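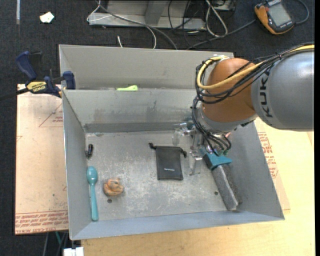
Big Bins, Small Goods
Speaker notes, Tamer Abou Jaoude
Merkotero regional packing and storage day, Thursday, December 19, 2024

Slide 1: Title

Thank Fabian for the introduction. Say name, say Merkotero, say I run the mixed goods area at the Zellier building. Mixed goods means anything that doesn't come to us by the case: pouches, brushes, small housewares, gift items, parts in bags.

The talk is about bins. Mostly metal ones, mostly old ones. I'll take questions at the end, but if a word is unclear, stop me.

Slide 2: What we store

We keep 796 different items in mixed goods. Most would fit in one hand. A few are long and awkward and need to lie diagonally to fit anywhere at all.

The shelves and bins were bought for something else. Before us the building was used for machine parts, and the sheet-metal bins came with it. They are strong and they don't warp. They are also much bigger than a drawstring pouch needs.

(Pause. Ask who else took over somebody else's storage. Usually half the room.)

Slide 3: How a bin wears

Go slowly on this one.

Metal bins wear on the floor first. Things get dragged across, and you get pale scratches running every way. Later the walls pick up dark smudges, mainly at hand height and along the foot of a divider, where dirt collects and doesn't get wiped out.

Scratches on their own are fine. I have had people want to throw out a bin for looking bad. What I check is the edges. Run a gloved finger along the rim and along the top of the divider. A burr will catch the glove, and it will catch a cloth pouch the same way.

At our December check we went through 131 bins. We pulled six. Four of those had burrs on the divider and were filed down and put back the same afternoon. The other two had a split in a corner seam, and they now hold rags and cardboard.

Slide 4: The pouch problem

Cloth pouches are the item we have had the most trouble with.

They lie flat. On a gray floor a dark pouch is easy to see, and in a dark bin it isn't. We used to keep the black pouches in the deep black plastic bins from Yüksel, and people would mark the bin as empty with stock still in it. Moving them to the metal bins fixed most of that.

The cords are the other half. A loose cord goes over the edge, or under the next item, and when you lift one thing you get two. Our rule now:

Pull the cord closed.
Knot the ends.
Lay the pouch flat with the label side up.

We tried tucking the cords inside. It takes longer, and they come out again as soon as anyone handles the pouch.

The lettering on some of these is very small. Don't ask packers to tell sizes apart by reading the print on the cloth. Put the size on the bin label in large type.

Slide 5: Long items

Anything long and stiff goes in last and comes out first. If it goes in first, everything else ends up leaning on it.

We had a line of long-handled cleaning brushes from Cereo that came without a sleeve. The bristles picked up lint from everything around them. We asked for sleeves and got them on the second order. If you can't get sleeves, give the brushes their own bin. Don't put them in with cloth.

Diagonal is fine. I know some guides say everything should be square to the wall. With a long item in a short bin you don't have a choice, and it is better than standing it on end, where it falls over each time the bin is moved.

Slide 6: Dividers

Longest section. Skip the second story if we're running late.

Our bins are split unevenly, with a narrow compartment at the back and a large one at the front. For the first year we ignored the back part. It filled up with whatever fell in: tags, twist ties, a tape measure that had been missing since summer.

We tried three uses for it.

Overstock of the same item. Didn't work. People took from the front, saw it run out, and reordered.

A second, smaller item. Worked when the two items looked nothing alike. Failed badly with two sizes of the same pouch.

Empty, on purpose, with a strip of red tape along the top of the divider. This is what we do now in most of the area. It costs us space. We had 59 wrong picks out of those bins in the quarter before the tape, and in the quarter after we had more than half of them gone, which was enough for me.

Second story: a packer on the late shift started using the back compartment for damaged pieces. It was a good idea and she told her own shift. The morning shift didn't know, and they shipped them. If you give a compartment a job, write the job on the bin.

Slide 7: How full is full

Fabian and I disagree here, and he is sitting in front, so be fair to him.

His view is that a bin should be filled to the line, because walking to the back stock is wasted time. Mine is that for mixed goods you should still be able to see floor between the items. When things are spread out you can pick one up without moving the one beside it. When they are piled, people dig, and digging is where cords snag and caps come off.

We settled it by item. Boxed goods go to the line. Soft goods and anything with a loose part stay in one layer.

Slide 8: Cleaning

Short slide.

Dry brush first, then a damp cloth, then dry it. Never put cloth goods into a bin that's still damp. Do the corners and the foot of the divider, where the dark band builds up. A sloped wall is easier to sweep out than a straight one, so start at the far side and push toward the slope.

Don't use an abrasive pad on the floor. It doesn't take the old scratches out, and the gray dust it leaves ends up on the goods. We found that out on a batch of white pouches.

Once a month is enough for us. If you handle food-related items you will have your own schedule, and you should follow that one.

Slide 9: Labels

One label on the front wall, one inside on the divider. The inside one matters when bins are lined up close together and the front is hidden.

Item name, size, and a plain drawing if the item has an odd shape. No color names. We had "teal," "sea green" and "blue-green" on three labels for the same cap.

Slide 10: What to try first

If you have an hour, check rims and dividers with a glove.

If you have a day, knot the cords and move the dark items out of the dark bins.

Leave relabeling until after the holidays. We did ours in December and I would not do it again.

Questions

Likely ones:

Would I buy metal bins new? For parts, yes. For soft goods I would look at something shallower and lighter first.

Do liners help? A little. Ours slid around, and small pieces got underneath them.

Weight? Use a cart, and don't lift a full one alone.

Handout is on the table by the door. Bin check sheet is on the back of it.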